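Taller de tapizado doméstico
Apuntes de la sesión 2: el capitoné y los asientos pequeños
Material de lectura para el grupo del domingo. Prepara: Marianna Krajewska 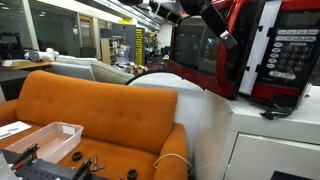 Seguimos donde lo dejamos, en la diferencia entre un botón que trabaja y un botón que adorna. En el capitoné profundo, el botón tira de la tela hasta el fondo del relleno y forma esos rombos tan marcados que todos asociamos con los sofás de club. En los respaldos de botón pequeño, dispuestos en cuadrícula, el hundimiento es mucho menor y la superficie conserva su curva. A mí me gustan especialmente en los sofás de dos plazas con respaldo alto y redondeado, y si encima la tela es de un naranja tostado con algo de textura, pues qué os voy a decir – soy una persona débil.

Antes de tocar nada, mirad la cuadrícula de frente y luego de lado. Pasad la mano abierta por el respaldo, sin prisa, y anotad qué botones ceden. Un botón flojo suele arrastrar a los vecinos, y conviene saberlo antes de abrir la trasera.

Vocabulario que usaremos hoy
Botón forrado: el que lleva la misma tela que el respaldo.
Bramante: el hilo grueso que lo sujeta por detrás.
Aguja de colchonero: larga, recta, con punta en los dos extremos. Guardadla siempre en su funda, por favor.
Vivo: el cordón forrado que remata una costura.

Sobre la mesa de trabajo
Muchas me preguntáis si hace falta un banco de tapicero. Para un arreglo de botones, no. En casa se trabaja donde se puede, y yo he cosido medio sillón al lado del microondas mientras se calentaba la sopa. Lo que sí os pido es una bandeja transparente de bordes bajos para las piezas sueltas, unos alicates con buen mango y un papel en blanco donde dibujar la cuadrícula. Si apoyáis herramientas en el asiento, poned debajo algo rígido; una punta metálica engancha la trama con una facilidad tremenda, y luego vienen los disgustos.

La tela Grono que repartiremos en clase tiene 52 cm de ancho útil, así que cortad con cabeza. Kwesi Ankrah traerá también un retal de Kondton, más grueso, para que comparéis cómo se comporta al forrar un botón. El grueso hace arruga en el canto y hay que recortar el sobrante casi al ras.

Ejercicio para casa
Elegid un asiento tapizado, propio o prestado. Dibujad el respaldo a mano alzada y marcad cada botón con una cruz. Señalad después por dónde se desgasta la tela: en los brazos casi siempre por delante, donde apoyamos la mano al levantarnos. Escribid unas líneas sobre lo que arreglaríais primero y lo que dejaríais tal cual – también se aprende a dejar las cosas en paz.

Lectura: el cuaderno de Heltstead, página 47, con los esquemas de nudo corredizo. Hay copias en el aula. Traed tijeras propias, que las del taller ya sabéis cómo cortan.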